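Paper cups or real mugs for a Sunday coffee morning?

Posted in: Neighborhood Get-Togethers

unnur_k
Hi all, long post, sorry in advance. I've taken over the monthly coffee morning at the Rendley hall from Grímur Overgaard, who ran it for 13 years and has more than earned a lie-in.
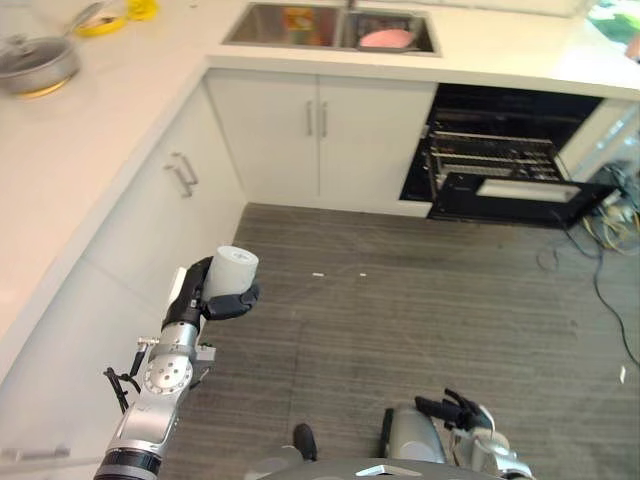 We get a decent crowd, more in January when people are tired of their own kitchens, and the hall has one small sink and a water heater that gives up halfway through the washing. Grímur always used the hall mugs and did the dishes himself until well past lunch. I have two kids and a bad shoulder and I'm wondering if it would be so terrible to switch to disposable cups. What do the rest of you do? I'd love to hear from anyone who has tried both ways!

hirine_baker
Welcome to the job, Unnur! We went to disposables at our book swap and I'll be truthful, I missed the mugs right away. People held their coffee differently, if that makes any sense. They stayed standing up with their coats on, and a few wandered off to the car with it. With a mug you have to sit down somewhere and give it back at the end, and by then you've talked to whoever was sitting next to you. I'd keep the mugs and ask for help with the dishes.

Yaqin Ye
I have to disagree with hirine_baker a little, with love. I did the "ask for help" thing for three winters and it was the same two women drying every time, and one of them was my mother. Disposables gave my mother her Sundays back. Nobody at our place went home early over it either, they stay as long as there is cake.

olow_hjalti
What about everybody bringing their own? We do that at the choir. I keep 18 spares in a crate for the ones who forget (there are always some, usually the basses) and those are the only ones I wash. It does take a couple of months of reminding people and putting it on the poster in big letters.

hirine_baker
Yaqin, fair enough, I would not cross your mother either. But it's a lot of trash, isn't it? We filled two big bags the first time, and the hall doesn't take them away for you. Somebody ends up driving to the dump on a Monday in their good car.

Yaqin Ye
We stack them. One tall stack inside another and it's half a bag. If you throw them in loose then yes, it's a mountain.

shukfan_w
Coming in from the cheap side of the room. Do look at what you'd be spending over a whole year before you decide. I added ours up once for the garden club and between cups, lids and stirrers it was 455 for the year, and we aren't a fancy club. We dropped the lids and the stirrers first and put out a jar of teaspoons, and not a soul complained. Also, if you do go disposable, get a sturdy one. The thin ones go soft if a person is a slow talker, and I am a slow talker.

olow_hjalti
Seconding the teaspoons. Mark them with a dab of nail polish or they'll all walk off to the Ladefoged rooms next door.

unnur_k
You are all so kind, thank you. The teaspoons already walk, so I'm off to find some nail polish! I talked to Grímur last night and he is firmly on the mug side, he says a coffee morning with throwaway cups is a bus station. But he also admitted he hated that sink. I'm leaning toward Hjalti's idea with a crate of the hall mugs as spares, and a sleeve of disposables in the cupboard for the busy months.

hirine_baker
A bus station! Tell him I said hello and that he's right.

Yaqin Ye
Tell him he can come and dry, then.

shukfan_w
What kind of cake do you do, by the way? We're stuck on lemon.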